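How to clean and store silicone and plastic phone cases

Phone cases get handled all day and rarely get washed. Skin oil, pocket lint and hand lotion build up in the corners and around the button covers, and after a while light colors start to look gray. Cleaning one takes a few minutes plus drying time.

What you need

Dish soap
Warm water
A soft toothbrush
Two lint-free cloths
Baking soda, for stains
Wooden toothpicks

Steps

Take the phone out of the case and set it somewhere away from the sink. If the case has a card sleeve, a ring or a magnet glued on, check the maker's instructions before you put it in water. Leather and wood cases need a different method and are not covered on this page.

Mix a few drops of dish soap into a bowl with 4 cups of warm water. Do not use boiling water. Put the case in and leave it for about 15 minutes.

Brush the inside first, then the outside. Use small circles on the flat back and short strokes along the edges. Go lightly over any printed design.

Clean the raised button ridges separately. Dirt packs in along the sides of each one, and a cloth passes right over it. Run the toothbrush the long way down each ridge, then across the ends. For anything left behind, wet a toothpick and draw it along the seam – don't dig.

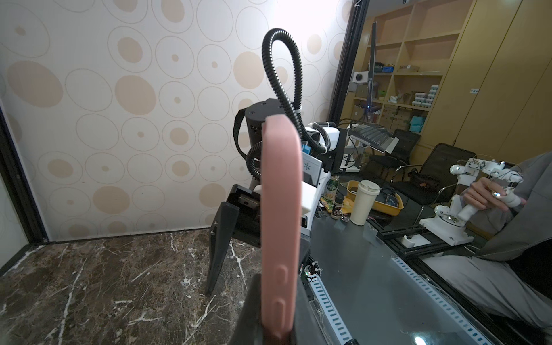
A pink object resembling a phone case, held upright, with two button ridges toward the bottom.

Rinse under running water until no suds come out of the cutouts. Soap left in the corners dries to a white film and picks up lint again within days.

Shake off the water and wipe the case with one cloth. Stand it on end to dry so that water can run out. Leave it at least an hour, and check the corners with the dry cloth before the phone goes back in.

Stains

Ink and denim dye are the hardest to shift. Make a paste of baking soda and a little water, rub it on with a fingertip, wait ten minutes and rinse. Try it on the inside first – on glossy plastic it can leave dull marks. Yellowing on an old clear case comes from the material aging and will not wash out.

Storing spare cases

Keep spares upright in a shallow box, side by side like file folders. Stacked flat under other things, soft cases can bend out of shape and stop gripping the phone. Put a strip of paper between a dark case and a light one, and keep the box out of direct sun.

Page by Noelia Cabello. Stain section updated in October with help from Irfan Osman.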